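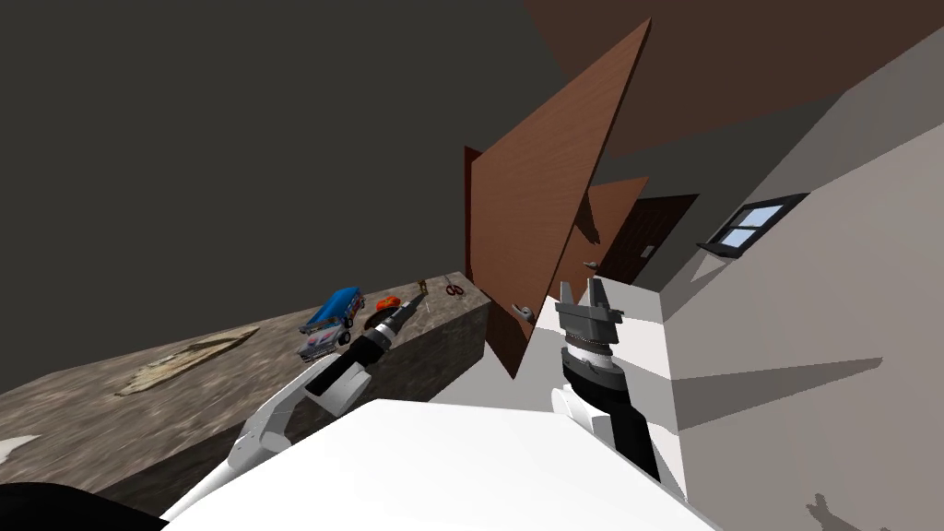
Match records for the Vallamdale youth soccer league, one row per game. The table has 2,353 rows and covers the fall and spring seasons for all age groups.

## Files

- `matches.csv`: home team, away team, score, field, age group
- `goals.csv`: one row per goal, with minute and type (open play, penalty, own goal)
- `teams.csv`: team names and short codes
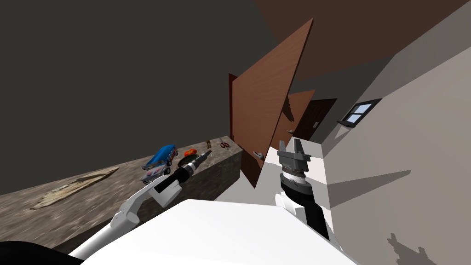
*Drill in the left gripper, blue toy truck behind it.*

## Collection

Scores come from the referee cards turned in after each game. Cards from Skurgate and Aswood were typed in by hand. Uibo sends a spreadsheet every July, and team names there are changed to match `teams.csv`.

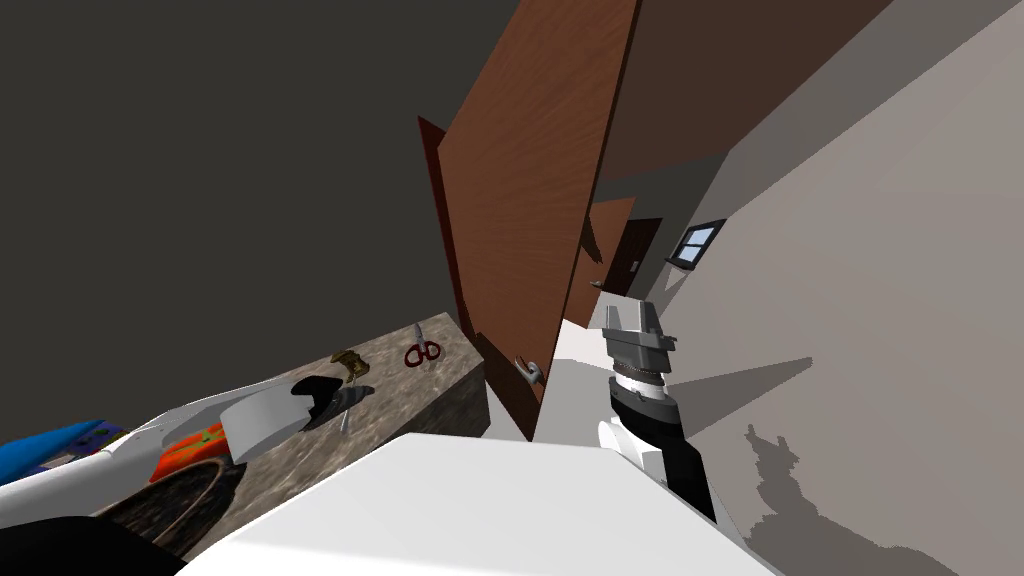
Goal minutes are missing for 300 games, mostly in the youngest groups. Those games still have a final score. A blank minute means the card had none; it does not mean 0.

## Known problems

- Forfeits are entered as 2-0 and flagged in the `forfeit` column. Drop them before working out goal averages.
- Abandoned games keep the score at the time play stopped.
- Two Aswood teams shared a name for one season. Use the short code.
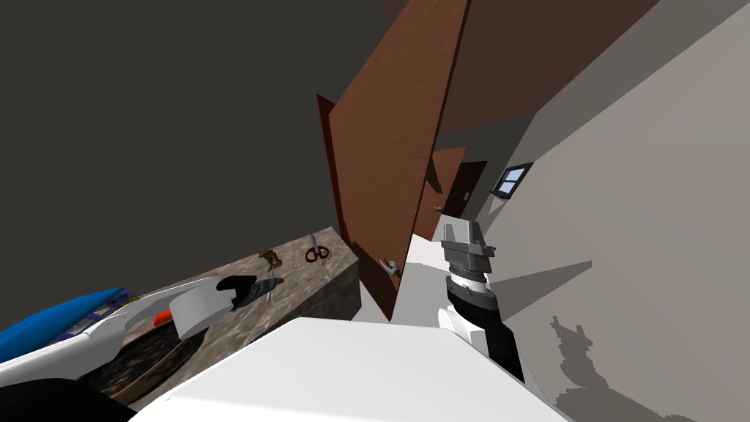

## Loading

Files are UTF-8, comma separated, with a header row. `sample.csv` has the first 1,000 matches for quick tests.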